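The Ferry to Kerr

The last ferry to Kerr left Gingate at 1655, and the woman in the ticket window said it would not wait for the bus from Cloltmont.

"It waited last year," the man said.

"Last year it was a different captain."

He bought one ticket and put it in his shirt pocket, under the coat. His sister was on the bus. She had the box with their mother's dishes in it, and she had the key to the house, and he had the groceries and a can of heating oil he had been told twice he could not bring aboard. He went outside and sat on the bench that faced the road.

It was a cold, dull afternoon with no wind. The Koteo was already tied up at the landing with her ramp down. Two trucks and a mail van had gone on. A boy in rubber boots was throwing salt on the ramp out of a coffee can, a little at a time, as if he had been told to make it last.

The man took out his phone and called his sister. She answered on the first ring.

"We're behind a plow," she said.

"Where?"

"I don't know. Trees."

"Is it past the quarry?"

"I said I don't know. I can't see anything, the windows are all steamed up. Can't you ask them to hold it?"

"I asked."

"Ask again."

He didn't ask again. He walked down to the ramp and stood there with the groceries, and the boy salted around his feet.

They had not been to the house together since the funeral. The roof had been leaking over the back bedroom, and a man on the island had written to say that the leak was now over the hall as well, and that he could fix it for 3000 if they wanted it done before the real snow. His sister wanted to sell the place as it was. He wanted to pay for the roof. They had argued about it on the phone through most of December, and then she had said they should just go and look, and stay a night, and stop talking until they had both seen it. 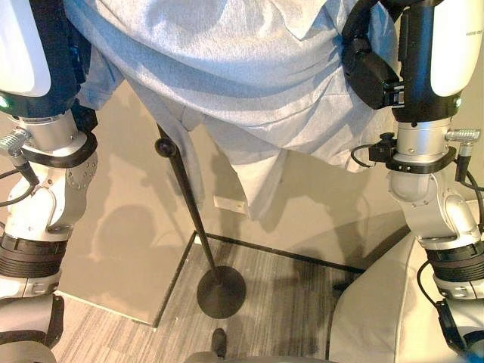 At ten to five the deckhand came down and asked if he was getting on.

"My sister's on the bus," he said.

"Bus is late."

"I know it is."

The deckhand looked up the road and then at the clock on the ticket office. He was an older man with a gray beard and no hat. "You got the house with the green door," he said. "Up past the store."

"It was my mother's."

"She used to bring us rolls." He rubbed his ear. "I can be slow with the ropes. I can't be that slow."

The man said thank you. He set the groceries down on the ramp and picked them up again. The boy had run out of salt and went off to get more, and the captain leaned out of the wheelhouse and shouted something that ended in "five o'clock." The deckhand waved a hand at him and bent over the first rope. He took it off the post, studied it, and coiled it on the deck. Then he uncoiled it and coiled it the other way.

Headlights came around the bend above the landing. It was a pickup truck. It turned in at the gas station.

"Well," the deckhand said.

The man thought about the key. There had been a spare under the step, but she had taken that one too after the funeral, for safety. He could go over alone and break a pane in the kitchen door, and then there would be that to fix along with the roof. Or he could sleep on a bench at Gingate and go over with her on the morning boat at 8. He didn't much like either one. He stepped back off the ramp.

"Go ahead," he said. "We'll come tomorrow."

"You sure?"

"She's got the key."

The deckhand nodded and pulled the chain across. The ramp came up, dripping, and the Koteo backed away from the landing and turned. By then it was nearly dark. He watched her lights until they went behind the point.

The bus pulled in a few minutes later. His sister was the first one off, carrying the box in front of her with both arms, and she looked at the empty water and then at him.

"You didn't go," she said.

"No."

"You had a ticket."

"It's good tomorrow." He took the box from her. It was heavier than he expected. "Did you bring all of them?"

"All but the gravy boat," she said. "I broke it wrapping it. Is there anywhere to eat?"

He said there was the gas station, and they started up the road.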